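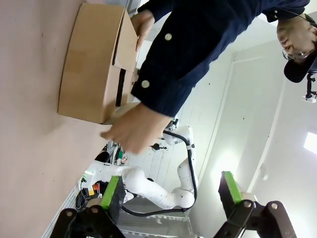 I've been grumbling about this to friends for months, so I may as well grumble about it here. People who build learning systems for robots talk about the learning all day long and treat the collecting like washing the dishes. I think they have it the wrong way around, and I think it shows in the robots.

My own conversion happened in February, when we were doing the box task at Plonedlow. Open a cardboard box with two arms, fold the flaps out, done. A kid can do it. We recorded 466 examples and I was very proud of that number (I put it in a slide, in a large font). Then we trained on the lot and the arms dithered over the flaps like somebody trying to pick up a wet playing card. More data, said everybody, me included! So we went looking for more data, and while we were at it I sat down and watched the stuff we already had. All of it, over 2 very long evenings with a lot of tea.

What I saw was that we had been far too nice to the robot. Nearly every box sat in the same spot, facing the same way, with the same crisp flaps. And whenever a grip slipped, whoever was operating stopped the recording, threw it out and started over. We had taught the thing what a good day looks like and never once what to do on a bad one.
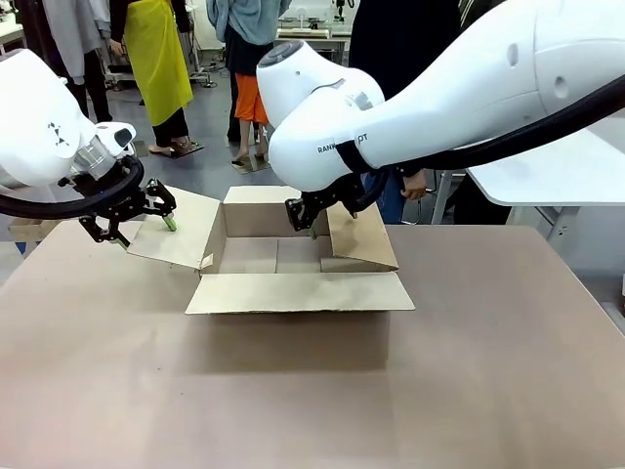
A flap is a sneaky thing, you know. It springs back. It bends along a line you didn't pick. Push it near the crease and it barely moves, push it at the edge and it goes over nicely, and a person learns that so early in life that they can't remember learning it. If you only record the clean pushes, the edge and the crease look much the same to the model, and it has no clue why one of them matters.

So now I argue for messy collecting, to anyone who'll stand still. Turn the box. Use the tired one with the soft corners. Let the gripper miss, and then – this is the bit people hate – keep recording while the operator sorts it out. We did 12 sessions that way with the Pimer scripts we already had, no new gear, and I'd trade the whole original pile for them. I can't give you a tidy chart to go with that, it's an opinion, but I watched the arms before and after and I know which ones I'd let near my groceries.

The usual reply is scale. There's a talk from the Flomaseo workshop that gets sent to me about once a week, and its message is that if you collect enough, the odd cases take care of themselves. Maybe! If you have a warehouse full of arms and people on shifts, good luck to you. We have one table. On one table, 400 copies of the same easy opening are still one opening, and you've used up everybody's patience to get them.

The other thing I'd change is who gets to decide what's worth recording. The person at the table knows by lunchtime which boxes are a pain and which grips feel lucky. At Baumgartner, where I worked before, that person filled in a form with a success box and a failure box, and there was no line for comments. I asked for one. I was told it would make the files harder to sort, and I'm still a bit cross about it. Give them the line, and then have whoever trains the model read it before ordering another pile of boxes.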